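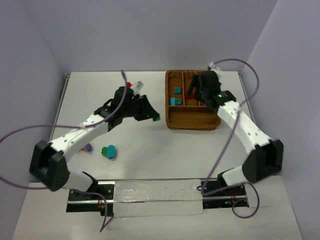
Is sorting building blocks by colour worth the bother?

Posted by Trinidad Cantero in Toys and Storage

My sister swears by sorting. She has bought me a basket and wants every block put away by colour, one colour to a section. I have 1563 of the things (my son counted, not me) and they've lived in one big tub since September. I can't see a four-year-old keeping this up. Has anyone stuck with it past the first fortnight, or is it one of those ideas that only looks good on a shelf?

Valquíria Lopes
I doubted it too and I still half doubt it. What I'd say is don't buy a cabinet. I looked at the Hiltden drawers and they wanted 40 pounds for something my two would have emptied in a minute. A shallow wicker tray with raised dividers does the same job, and you can see what's in it without tipping it out. 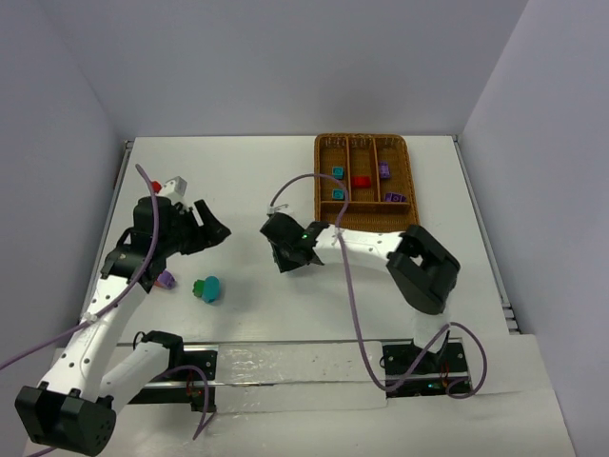
Divided wicker tray, teal blocks on the left, a red one in the middle, purple on the right.

Only put a few in at a time. We keep about 20 on the table and the rest stay in the tub under the stairs. When they've finished, those go back in their sections and that's it. I wouldn't dream of sorting the whole lot. Pieces that are stuck together in two colours will start an argument, so pull them apart first or pick a side and say no more.

One warning – wicker catches crumbs. Turn it over and bang it outside now and then.

Leandro Barrientos
Waste of time. Tub with a lid.

Amancay Ledesma
Not sure colour is the right way to sort in any case. Mine never goes looking for "a red one", he wants a long one or one with a round top. We went by shape and it lasted 18 months, which I count as good going. Colour lasted until teatime. If your sister has already bought the basket, try it both ways before you tell her it's useless.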